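Handout 6: Working rules for the two-arm assembly cell

Course: Automated Assembly, second half
Prepared by Begoña Campos, with corrections from Begoña Ortuño
Revised Mon 30 December

Read this before your first session at the cell. The rules are the ones we use in the Rondville lab, and you will be graded on them in the practical. Where a rule comes from a published standard, the standard is named. Where it is our own, treat it as binding anyway.

6.1 What the standards cover

Three documents matter for this course. ISO 12100 deals with risk assessment for machines in general. ISO 10218 deals with industrial robots and is split in two: Part 1 is written for the robot maker, Part 2 for whoever puts the robot into a working cell. ISO/TS 15066 was written as a supplement for collaborative operation, where a person and a moving robot share a space. Much of its content has been taken into the newer edition of ISO 10218, so check which edition your employer works to before you quote a clause number.

Students often ask whether an arm sold as "collaborative" needs a risk assessment. It does. The assessment is done on the application, which means the arm, the gripper, the part, the fixture and the person together. An arm that is limited to a low force can still injure someone if it is holding a piece of sheet metal with a sharp edge. Computer cases have plenty of those.

6.2 Before power is applied

Walk around the cell once. Check that the fixture plate does not move when you push it by hand and that nothing has been left on the bench rails. Tools go back on the board, including the hex key you are about to need again.

Look at the cables on both arms. There should be enough slack for the full range of the wrist, and no loop should be able to catch on a bracket or on the workpiece. Cable damage is the most common fault we log in the lab, and most of it comes from a loop that was fine in one pose and too short in another. Check it in the poses your program will use.

Test the emergency stop at the start of every session. Press it with the arms enabled and standing still, confirm that both controllers report the stop, then reset. If only one controller reports it, the cell is out of service. Write it in the log and tell the instructor. Do not carry on with the other arm.

6.3 Preparing the workpiece

The standard workpiece for weeks 4 to 9 is a desktop computer. It must be disconnected from the mains before it comes into the lab, and the power cord stays in the storeroom. Never open the power supply unit. The capacitors inside can hold a charge after the cord is pulled, and there is no task in this course that needs the cover off.

Take the side panel off at the side table, not in the cell. Lay the case down with the opening facing up. Then do the following by hand:

Tie back or tuck in any cable that crosses the area you are going to work in.
Close any latch or lever that you do not plan to use.
Take out loose screws. A magnet on a stick is in the drawer.
Write the case number in the log.

Electrostatic discharge rules apply to everyone touching a board. Wear the wrist strap and clip it to the ground point. Hold boards by the edges and memory modules by the ends. Grippers need the same care as hands: finger pads that touch electronics should be made of a static-dissipative material, and the path to ground has to be measured. The lab method is in Handout 3. Our acceptance limit is printed on the meter case.

6.4 Sharing the space between two arms

Two arms in one cell are harder to manage than two cells with one arm each. Each controller knows where its own arm is. Unless you have told it, it does not know where the other one is, and it does not know the height of the case wall either.

We use three zones. Zone A is the fixture side and belongs to the left arm. Zone B is the back of the bench and belongs to the rear arm. Zone C is the inside of the case, and both arms may need it, so it is handled as a shared resource with a single token. An arm must request the token, receive it, enter, do its work, leave, and only then release it. The release goes after the retreat move in your program. If you put the release before the retreat, the other arm can start down while yours is still on the way out. We see this mistake every year.

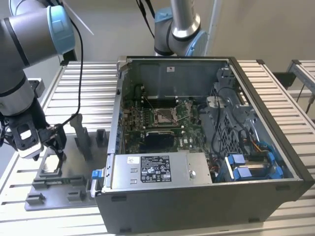
Approach moves into Zone C are always vertical for the last part of the travel. A slanted approach saves a little time and brings the wrist close to the case wall, which is where collisions happen. Set the start of the vertical part high enough that the lowest point of the gripper, including anything it is holding, clears the top edge of the case. Measure it on the case you have. Different models have different depths, and a number copied from another group's program is not acceptable in your report.

Keep the waiting pose of each arm inside its own zone and above the height of the workpiece. An arm that waits over the shared zone blocks the other arm and also hides the work from anyone watching from that side.

6.5 Speed and manual mode

In manual reduced-speed mode the tool center point is limited to 250 mm per second. This comes from ISO 10218 and you may not change it. All teaching is done in this mode with the enabling device held in the middle position by the person who is teaching. One person teaches. The partner stands outside the marked line with a hand near the emergency stop and does not talk unless something is wrong.

The first run of any new or edited program follows this order:

1. Single step, reduced speed, empty gripper.
2. Continuous, reduced speed, empty gripper.
3. Continuous, reduced speed, with the part.
4. Automatic, at the speed approved for the session, with the part.

If you edit a point after step 3, go back to step 1. A change of tool data or of the base frame also counts as an edit.

6.6 Handling memory, sockets and drives

Memory modules are pushed straight down into the slot with even pressure. Open the latches first. Program a force limit and a distance limit, and stop on whichever is reached first. If the force limit comes early, the module is probably the wrong way around or sitting on the latch. Retreat and look. Do not raise the limit to get through the task.

CPU sockets are off limits to the grippers unless your project has written approval. The contacts bend under very little load and cannot be repaired here. Students working on approved projects keep a camera check between "socket open" and "part above socket."

Drive caddies are the easiest parts to start with. They have a handle, they slide along one axis, and they tolerate some misalignment. Most groups do their first complete pick from a drive bay. Pull along the slide axis only, and use a low stiffness setting across it so that the caddy can guide itself.

6.7 Fixtures

A part goes into a holder the same way every time. If it can be put in two ways, the holder is wrong or the part needs a mark. When you design a holder, leave room for the fingers to open after release, and check the room with the fingers at full opening.

Holders are bolted to the plate and the plate is bolted to the bench. Tape is allowed for trials in manual mode only. The Brateck clamps in the blue bin are for the side table and must not be used in the cell, as the handles stick up into the travel path.

6.8 Records

Every session has a log entry with the names of the operators, the program version, the result of the stop test, the number of cycles, and each stop with its cause. "Robot stopped" is not a cause. Write what the controller reported and what you found.

Keep the entries even when nothing happened. In the Nakpan project, the group ran 816 cycles between the start of term and October and logged 18 protective stops. When they sorted the causes, most of the stops came from one taught point that was a little too low. They would not have found it from memory. The full log is on the course page, and you will use it in Exercise 2.

6.9 Exercises

Exercise 1. Write the risk assessment for removing one drive caddy with the left arm while the rear arm is enabled and waiting. List at least the hazards from motion, from sharp edges and from dropped parts. State the measure you chose for each and what risk is left.

Exercise 2. Using the Nakpan log, work out the stop rate per 1000 cycles, first for all causes and then with the low point removed. Show your working.

Exercise 3. Draw the token sequence for two arms that both need Zone C twice in one cycle. Mark the retreat moves. Then show what happens if one arm faults while it holds the token, and who is allowed to clear it.

Hand in all three on paper at the start of the next session. Bring your wrist strap.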